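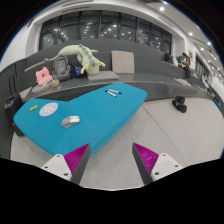

Ordenar la zona de las gradas

mayo de 2023

Llevo unas semanas ordenando la zona común por partes y le tocaba a la de las gradas. Es el rincón que más usamos y el que peor se recoge, porque cada uno deja lo suyo cuando se va y al día siguiente ya no se sabe qué está en uso y qué está olvidado.

Empecé por la superficie azul grande, la que tiene forma de corazón ancho. Es cómoda para trabajar un rato, pero no tiene cajones ni borde y todo se queda a la vista. Por eso me propuse una norma sencilla: encima solo lo que se usa a diario. Lo demás, a la caja Gralmont del armario o a su dueño.

La lista me quedó así:

El ratón
La alfombrilla redonda
La pieza verde pequeña
Los dos rotuladores de pizarra

Los rotuladores van a la derecha, juntos. Durante un tiempo los tuvimos en un bote, pero el bote acababa lleno de bolígrafos gastados y había que probar cinco antes de encontrar uno que escribiera. Con dos sueltos se ve enseguida si falta alguno. Los recambios los compro en Clerkard, en paquetes de 12, y los guardo aparte para que no salgan todos a la vez.
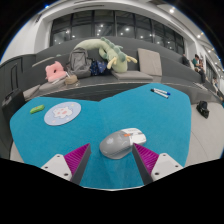
Con el ratón tuve más dudas. Es grande y, si se queda en medio, cualquiera que llega con un portátil lo empuja hacia el borde. Probé a guardarlo en la caja por las noches y duró poco, porque por la mañana había que ir a buscarlo y alguien terminaba trayendo otro. Ahora su sitio es la alfombrilla redonda. Cuando se termina de usar vuelve ahí, y el resto queda libre para apoyar papeles o un cuaderno.

La alfombrilla la dejo a la izquierda, con la pieza verde al lado. Pensé en cambiarla por una lisa y más grande que vi en el catálogo de Rotideck, pero ocupaba demasiado y esta tiene el dibujo del animalito, que a varios les gusta. Se queda.

Después pasé a las gradas. Los cojines no los muevo, se sientan en ellos a todas horas y no tiene sentido apilarlos. El peluche rosa tampoco tiene otro sitio asignado. Propuse subirlo a una estantería y la idea no tuvo éxito.
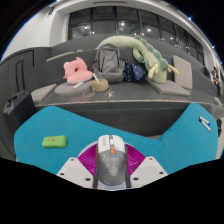

El cordel de yute es otro asunto. Lo compré en Çınar, una tienda de manualidades que tengo cerca de casa, para atar cartones antes de bajarlos al reciclaje. Costó 13 euros y todavía queda bastante. Lo lógico sería guardarlo con las tijeras, pero las tijeras están en el otro lado de la sala y siempre se separan. De momento he apuntado en mi lista buscar una bolsa donde quepan las dos cosas.

Las bolsas personales son lo más difícil de ordenar, porque no son mías y no quiero tocarlas. Puse una nota pidiendo que cada uno se lleve la suya al acabar el día. Unos lo hacen y otros no.

Todo esto me ocupó 20 minutos, sin contar el rato de vaciar la caja del armario, que estaba llena de cables. Esa parte la dejo para otra entrada, porque hay cargadores que no sé de qué son y antes de tirarlos quiero preguntar. 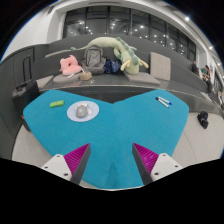
El ratón en su alfombrilla y los dos rotuladores al otro lado.

Me falta el suelo de detrás de las gradas y revisar los rotuladores de la caja. Si alguien tiene un sistema para guardar el cordel y las tijeras juntos sin taladrar la pared, que lo deje en los comentarios.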